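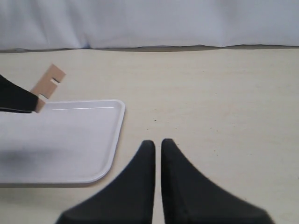 The house pump has been short cycling since September. By short cycling I mean that with one tap running at a moderate rate, the motor starts, runs for a few seconds, stops, and starts again before you have finished rinsing a plate. It also started at night with every tap closed. Those are two symptoms and I spent too long treating them as one fault, so most of what follows is the order in which I should have done things.

The system is ordinary. A 4,000 litre poly tank takes water from the shed roof. From the tank outlet there is 12 metres of 40 mm poly pipe running slightly downhill to the pump, a Brusden jet unit on a slab on the south side of the house. On the discharge side there is a brass check valve, a tee to the pressure tank, a pressure switch, a gauge, an isolation valve and then the line into the house. The pressure tank is a bladder type. The pump and switch came with the place. The pressure tank I put in myself, and I had not touched it since.

A bladder tank stores very little water. The useful amount is the drawdown, the volume delivered between the switch cutting out at the high pressure and cutting in at the low one. It depends on the size of the tank, the gap between the two switch settings and the air charge outside the bladder. If the air charge is wrong the drawdown shrinks, and the pump starts more often to make up the difference. Motors of this kind are cooled by a fan on the shaft, and a start draws several times the running current, so frequent starts put heat into the windings and then give the fan no time to get rid of it. The start capacitor doesn't enjoy it either.

The air charge has to be measured with no water pressure behind the bladder. I have seen this got wrong in two separate online guides. If you put a tyre gauge on the valve while the system is pressurised, you read the water pressure and learn nothing about the charge. Turn the pump off at the power point, open the lowest tap, leave it open until the flow stops, and then read the valve. The usual target is a little below the cut-in pressure. Mine is now set at 20 kPa below, following the label on the tank.

With the system drained, mine read nearly nothing. No water came out of the air valve when I pressed the core, which was good news about the bladder. I pumped it up with a bicycle track pump, a dull job, and checked the valve core with soapy water. It bubbled slowly. A new core costs next to nothing at Morris in Lemorbridge and they sell them in a bag with more than you will ever use.
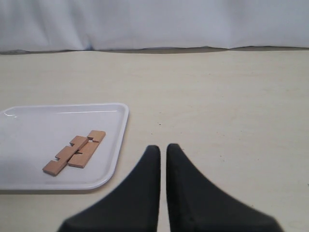 Tudur Voyle told me I should have thrown out the tank at that point and fitted a Stevari controller in place of the switch, the sort that starts on pressure drop and keeps the pump going for as long as it senses flow. He has had one for years and says he can't remember the last time he looked at his pump. I take the point, and for a garden supply I would do it. In a house there are small demands all day, the toilet cistern topping up or somebody filling a kettle, and with a controller every one of them is a pump start. The tank absorbs a fair share of those. I also like being able to fix the thing with a spanner on a Sunday.

Restoring the charge dealt with the first symptom. With the kitchen tap half open the pump now runs a decent stretch and rests for a decent stretch. The night starts continued.

A pump that starts with all outlets closed is losing pressure somewhere between the check valve and the taps, or back through the check valve itself. The test is simple and I should have done it first. Let the pump reach cut-out. Switch it off at the power point. Close the isolation valve to the house. Read the gauge, go away, come back and read it again. If it has held, the loss is on the house side. If it has fallen and the fittings beside the pump are dry, the water is going back through the check valve, through the pump and up the suction line into the tank.

My difficulty was the gauge. The one fitted was a 1,000 kPa gauge, and a domestic system works in the bottom third of that. The divisions were so coarse that a slow loss moved the needle by less than its own width. It also stuck, and you had to tap the glass to get a reading. I replaced it with one reading to 400 kPa, liquid filled, using thread tape on the brass and a second spanner to hold the tee. Use the second spanner. The tee is screwed into a length of pipe that is in turn screwed into the pump body, and the torque will find whichever joint you least want to move.

With a gauge that could be read, the answer took an hour. The pressure fell steadily with the house isolated, and every joint was dry to a paper towel. I had been looking under the house with a torch for a drip that did not exist.
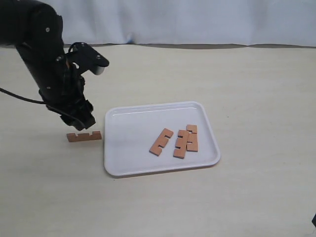
Check valves fail in a limited number of ways. The spring weakens, the seat wears, the guide sticks, or something sits on the seat and holds it open. In tank water the last one is the most likely. Mine had a sliver of blue-green plastic lying across the rubber, curled like a pencil shaving. It was swarf from when someone drilled the tank for the outlet fitting, or from a pipe cut with a hacksaw and never deburred. It could have been lying in the tank for years before it got as far as the pump.

The seat had a groove where the sliver had been pressed into it. I cleaned it and tried it again out of curiosity, and it leaked more slowly, so I replaced the valve. I also fitted a Y strainer on the suction side, with some hesitation. Anything on the suction side of a pump costs you suction, and a blocked strainer will starve it. In this case the tank sits above the pump, so the suction is flooded and there is a bit of head to spare when the tank is at least half full. If you are lifting water from a dam or a bore, I would think harder about it, and would want a large strainer with a coarse mesh if I fitted one at all.

The strainer has an isolation valve upstream. Without that, cleaning it would mean emptying the tank or working very quickly.

Adjusting the switch came last. There are two nuts in these, a large spring that shifts both settings together and a small one that alters the gap. Widening the gap gives more drawdown and fewer starts, at the price of a shower that noticeably fades and recovers. Catrin Powell and I disagreed about how much fade was acceptable, with her using the shower and me holding the screwdriver, and we settled nearer to her figure than mine. Turn the power off before taking the cover off the switch. The terminals are at mains voltage and they are right beside the nuts. Any change to the wiring itself is a job for a licensed electrician.

After moving the large nut you have to go back and reset the air charge, as the target follows the cut-in. I forgot this once and had to drain the lot again.

Then I left it alone for a week and wrote down the gauge reading last thing at night and first thing in the morning. It drops slightly overnight. The temperature drops too, and the air in the pressure tank with it, so I am not going to chase the remainder. The pump has not started by itself since.
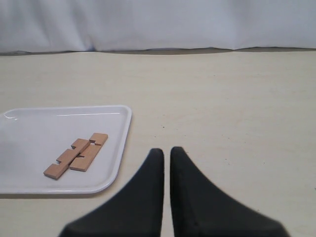 Borghild Amundsen commented on the last post that a night start is more often a toilet inlet valve than a check valve, and that a few drops of food colouring in the cistern will show it in the bowl by morning. She is right about the odds. I did try it, in both toilets, and the bowls stayed clear, but I did it after buying the gauge, and it would have been cheaper to do it before.

Rhodri Ellis asked in the same thread whether the check valve could go on the suction side instead. It can, and on a suction lift you need one there, at the foot. With a flooded suction I prefer it on the discharge, where it adds no restriction on the way in and I can reach it without draining anything upstream.

Still to do: lag the exposed section before next winter, replace the perished rubber boot on the conduit, and find out why the tank level float reads a quarter full when the tank is overflowing. Ifor Powell thinks the cord has jumped its pulley. I'll get the ladder out when it stops raining.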